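The great jumper fold-up

October 6, 2019

I put the heating on for half an hour this morning and that was that, autumn had won. So out came everything woolly, and the whole lot went on the bed, which is where all my sorting gets done (the floor being out of the question with my knees).

Big chunky cable knit is what slows me down every single year.

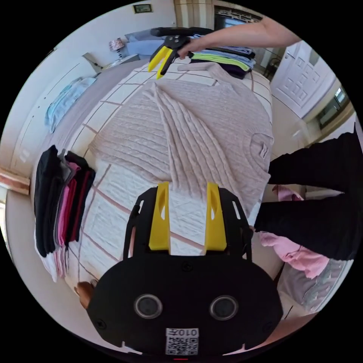
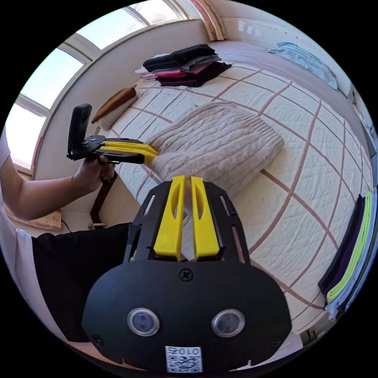

T-shirts I can fold half asleep. Shirts, fine. But anything with a proper cable on it seems to double in size the moment you try to make it smaller, and by the time you've got the second arm tucked in the first one has crept back out again. My sister-in-law Mayuree rolls hers like Swiss rolls and swears by it. I tried it last year and they all came undone in the drawer, so I'm back to flat folding.

What I do now is lay it face down, bring one side in to the middle, lay that sleeve straight down towards the hem, then do the same with the other side and fold the whole thing up from the bottom. Twice for a thin one, once for a thick one. I used to go for three folds because it looked neater on the shelf, but you end up with a fat little cushion that topples over if you so much as open the wardrobe door.

And please don't hang them! I lost a lovely green cardigan that way. I'd bought it in a little shop called Koma on holiday and hung it up all winter feeling very grown up about it, and by spring the shoulders had two great bumps in them and the sleeves came down past my fingertips. I wore it for gardening for a bit and then it went to the dog.

The summer things are going under the bed this year – I did try the loft once but going up a ladder in October to fetch a vest for a warm weekend was too silly for words. I bought two of those zip-up fabric bags in August when they were on offer for £12 the pair, and I can get nearly all my dresses in one of them. The other is for holiday bits and the linen trousers I never iron. I've put a bar of soap in each, still in its wrapper, which my gran always did. Kalkidan at work says cedar balls are better but she also says they need sanding every few months and I know myself well enough to say that won't happen.

I've got a small pile to give away too, mostly tops that I keep because they were expensive and then never wear. Sosina is having first pick when she comes for lunch, and the rest can go to the charity shop by the station.

Still to do: the sock drawer, the scarves, and that top shelf where I've been shoving bobble hats since about 2014. I'm having a cup of tea first.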